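Wragg two-arm build: progress report to the Astetow small projects fund
15 Oct 2019
Prepared by Zlata Ostapchuk

Of the 244 dollars released in the last round, 200 went on servo drivers and 26 on cable, which leaves enough for coffee. We have not bought coffee.

The physical arms remain in pieces on the shared bench at Pludwood, where a table saw has priority. Oleksandra Moroz has therefore moved the work into simulation – a workshop with better lighting and no sawdust. The software has both arms, a table and things to pick up. It also has a floor grid that goes on forever, unlike our lease.

Simulated work, both arms and then one gripper with its fingers open around a red and white box:
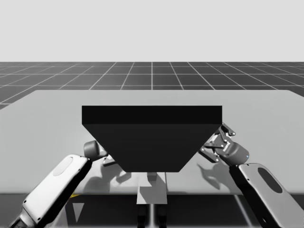
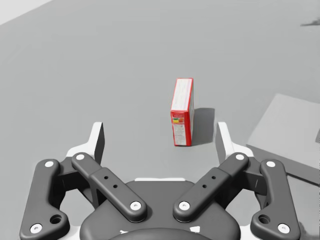 Finger spacing is next, then the wrist limits, which we set too generously. We ask to carry the balance over to December, when the saw's owners have promised us half the bench.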